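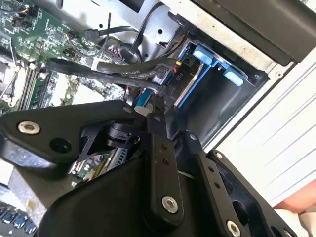

What size tank does the Duvano garden pump suit?
Any above-ground rainwater tank up to 3000 litres. For a bigger tank, or one sunk below ground, look at the Brineleck submersible instead.

Duvano Rainwater Pump
Sold and serviced by Bolldale Tank and Pump
Item 2362

The Duvano is a small surface pump for watering the garden, washing the car or topping up a pond from a rainwater tank. It runs off an ordinary household power point and starts by itself when you open the tap. The body is grey, the handle folds flat, and it weighs little enough to carry in one hand.

Delivery rate: 30 litres per minute
Inlet and outlet: 25 mm threaded
Lead: 1.8 metres
Colour: grey only
Warranty: two years, parts and labour

In the box: pump, two hose tails, thread tape, inlet strainer, printed instructions. Hose and clamps are sold separately.

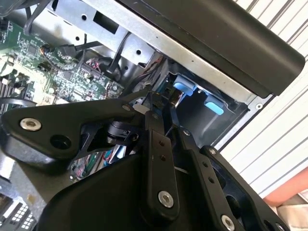
Page last changed: 14th December

Fitting
Stand the pump on a level paver, under cover and close to the tank outlet. Fill the housing with water through the top plug before you switch it on. The pump must not run dry — damage from dry running isn't covered by the warranty.

Keep leaves out of the line. The strainer unscrews by hand and should be rinsed every few weeks in autumn. If you live where the ground freezes, drain the housing and store the pump indoors over winter.

Not for drinking water, salt water or pool water.

Spares
Seal kit, item 112
Inlet strainer, sold singly
Laskowska pressure switch, fits this model and the older green one

Ordering
Price includes tax. Pick up from the Bolldale counter or have it sent by road freight. The workshop closes for the first two weeks of January. Orders placed then are packed when we reopen.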